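Repotting day, finally

I've been putting off the string of pearls since October, and when I tipped it out this morning the roots had gone round and round the inside of the pot like wool. Poor thing! It came from the nursery at Claltley two summers ago, in a plastic pot about as deep as a teacup, and I never got further than meaning to move it.

So it's now in one of the shallow Naylor pans (the speckled ones, a bit wonky, I love them) with plenty of grit and a handful of old compost. I snapped 2 strands getting it in, so those are laid on top to root if they fancy it.

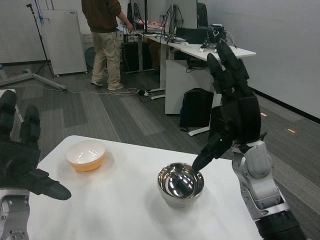 Filed under: Windowsill, Pots and potting

The Pulen echeveria is sulking, mind you. I think I watered it too soon after the move – I always do – and the lower leaves have gone see-through. I've pulled them off and shifted it to the bedroom sill, where it gets the sun until lunch. Next up is the big aloe, once I've found a pot wide enough and a pair of gloves I don't mind ruining.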